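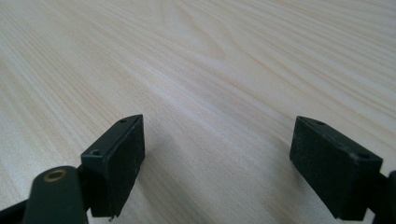
Hand-held gripper over the work table, Clenholm laboratory.

About the Mansilla Group

The Mansilla Group studies how robots can learn to handle cloth and other soft goods from the movements of people. It was founded at the Clenholm laboratory under the direction of Traian Bogdan and is supported by two industrial partners, Gusico and Lemar.

Our method begins with a person, a table and a pair of hand-held grippers. The operator performs an ordinary task, such as folding or straightening a garment, while a camera on each gripper records the work from close to the fingers. The recordings are then used to train a control policy for a two-armed robot. The operator needs no knowledge of programming, and the robot itself may be in another building. 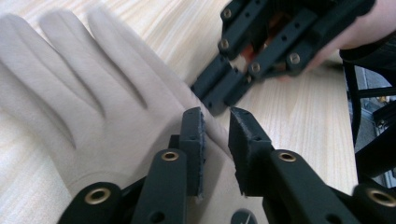 Gloves have received particular attention in this work. A glove has narrow parts that bend separately, and a grip placed slightly too far from the edge will often gather two layers of fabric instead of one. Our collection for this task holds 1,350 demonstrations by 19 operators, recorded on tables of different heights and finishes.

In the May evaluation, policies trained on both camera views completed the glove task more often than policies trained on a single view. The difference was largest when one gripper approached the fabric from the far side of the table. Performance on stiff leather gloves remains poor and is the subject of a separate study.

The group has six permanent members and receives visiting researchers throughout the year. Requests to visit or to use the recordings should be addressed to the laboratory office.

Page last revised 2020-08-29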